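The Night Before the Wivinard

I had 125 flashcards, a kitchen counter, and until eight in the morning.

The exam was the Wivinard, which everyone in my line of work takes sooner or later (I had chosen later, by nine years), and I'd read in a library book that you remember best what you learn in the room where you feel most at home. For me that's the kitchen! So I'd moved the whole operation in there back in September, cards and highlighters and the big gray manual with its broken spine, and I'd been studying standing up ever since, like a horse.

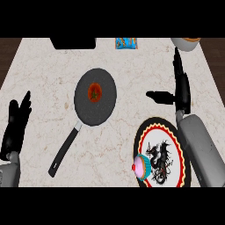
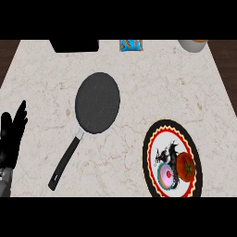
What do you do when your mind goes blank in the middle of an exam?

Put the pencil down, look at something far away, breathe out for longer than you breathed in, and then go to any question you can answer, even if it's the easiest one on the page.

I'd written that on the first flashcard in purple ink. It was the only card that had nothing to do with the material, and it was the one I could recite perfectly. I could recite it in the shower. I had recited it to the dentist. The other cards were a different story, and at twenty past nine that night the story was that I'd gone through all of them and the pile on the right, the pile I knew, was so much shorter than the pile on the left that I laughed out loud.

Then I did what the recording told me to do. I should explain the recording.

My sister had given it to me. It was called the Dullon Method, and it was an hour of a woman with a wonderful low voice walking you down a staircase. You went down slowly, and on every step you let go of something: your shoulders, your jaw, the electric bill. At the bottom there was a door, and behind the door was a room, and in the room was everything you had ever learned, put away neatly where you could find it. I'd made fun of it for a week. Then I tried it on a rainy afternoon and, oh, I loved it! I loved the staircase. I gave it a carpet, a green one with brass rods, and a banister that was a little sticky from other people's hands. I'd never in my life been any good at picturing things, and suddenly I had a whole building.

The trouble was the room. Every time I opened the door I got a different one. Once it was my third grade classroom with the chairs up on the desks. Once it was the shoe department of a store that closed when I was twelve. I'd wander around in there, perfectly relaxed, looking for chapter six, and I'd come up again rested and pink in the cheeks and no wiser about chapter six at all.

So that night I lay down on the kitchen floor with a dish towel folded under my head, put the headphones on, and went down the stairs again.

Shoulders. Jaw. The electric bill. The noise the car was making. The man at the Srivastava office who had said, very kindly, that lots of people pass on the second try. I put him down gently on step nine and kept walking.

I opened the door and it was my grandmother's pantry.

I hadn't thought of that pantry in thirty years. It had a bulb on a string and shelves up to the ceiling, and she kept things in it by a system that made sense to her alone, so that the vinegar lived beside the birthday candles and the rice was in a hatbox. You'd think you could never find anything. But she could walk in there in the dark, during a power cut, and come out with a can of peaches, and as a kid I could too, because she'd told me a story for each shelf. The rice was in the hatbox because the rice was going on a trip. The vinegar was next to the candles because vinegar never got invited to parties and it wanted to be close.

I sat straight up and banged my elbow on the oven door.

Because that was it! I'd been trying to learn chapter six as a list. There are 66 terms in chapter six and I'd been marching through them in alphabetical order since September, like a roll call, and they had no reason to be near each other except for the accident of spelling. They needed a pantry. They needed to be going on trips.

I grabbed the left-hand pile and dealt it out over every flat surface in the kitchen. I put cards along the windowsill and on top of the bread box. I put one inside the toaster (unplugged, I'm enthusiastic but I'm careful). And for every card I made up a reason it had to live where it lived. Carrier liability went on the cookie jar, because it's always the one that gets caught. Salvage went under the sink, of course, and when I'd put it there I could hear it dripping. Deadfreight, which I had missed on every practice test I ever took, is what you owe for space you booked on a ship and never filled, and I put it in the empty egg carton and have not forgotten it for one second since.

It was the most fun I'd had in months. I was talking to the cards. I was doing voices. Around eleven the upstairs neighbor thumped on the floor, and I called up that I was sorry, I was studying, and after a pause a muffled voice called down, "Good luck!"

By midnight I could stand in the doorway with my eyes shut and walk through it all, left to right, and hear every card say its piece. There were gaps. General average wouldn't stay put on the spice rack no matter how I bribed it, and I had to move it twice before it settled down beside the tea, where it's a party and everybody chips in for what got thrown overboard. I went around again. I went around backward. Then I turned off the light and left every card right where it was, and I went to bed and slept like a stone, without the recording.

The test center was on the second floor of the old Otetex building, over the place that used to sell carpet. They take your phone, your watch and your gum. They give you a pencil and a number, and they sit you in a row of people who are all breathing through their noses. The woman at the front read out the rules in a flat voice, and at the end she said that 3,000 of us were sitting the same paper that morning in different cities, and I found that enormously cheering. All those people! All those breakfasts they couldn't finish!

I turned the paper over, and my mind went blank.

It was total. I read question one and it could've been in Portuguese. I read question 2 and it was worse. My hands went cold and my ears filled up with a sound like a seashell, and I thought, well, lots of people pass on the second try.

Then, in purple ink, up it came.

I put the pencil down. There was a window, and across the street someone was washing an upstairs window of their own with big slow circles, and I looked at that. I breathed out for longer than I'd breathed in. I did it three times. I didn't bother with the staircase, there wasn't time for the carpet and the brass rods. I just pushed open the door.

And it was my kitchen. It was finally my own kitchen, with the light on and the cards exactly where I'd left them, and when I came in they all started talking at once.

I had to ask them to take turns. I skipped ahead to question eleven, which was salvage (drip, drip), and then back to four, which was the cookie jar looking guilty, and then I was off. I wrote so fast I had to go get a second pencil. Deadfreight was question thirty, worth double, and when I saw it I made a small noise, and the man in front of me turned around and I whispered that I was fine, it was only the eggs.

There were things I didn't know. I won't pretend there weren't! There was a whole page about refrigerated containers that I swear was never in the manual, and I answered that one on instinct and good manners. But when the woman said pencils down, mine already was, and I was looking out the window again at the clean glass across the street.

I took the bus home. I climbed the stairs, the real ones, with no carpet on them, and let myself in, and stood in the kitchen doorway with my coat still on. The cards were all over the place. One had slid off the bread box onto the floor, and I picked it up and put it back.

The results take six weeks. I've left everything where it is. Last night I came in for a glass of water and didn't turn on the light, and I went past the windowsill and the egg carton and the tea, saying hello to each of them as I passed, and my hand went right to the glass.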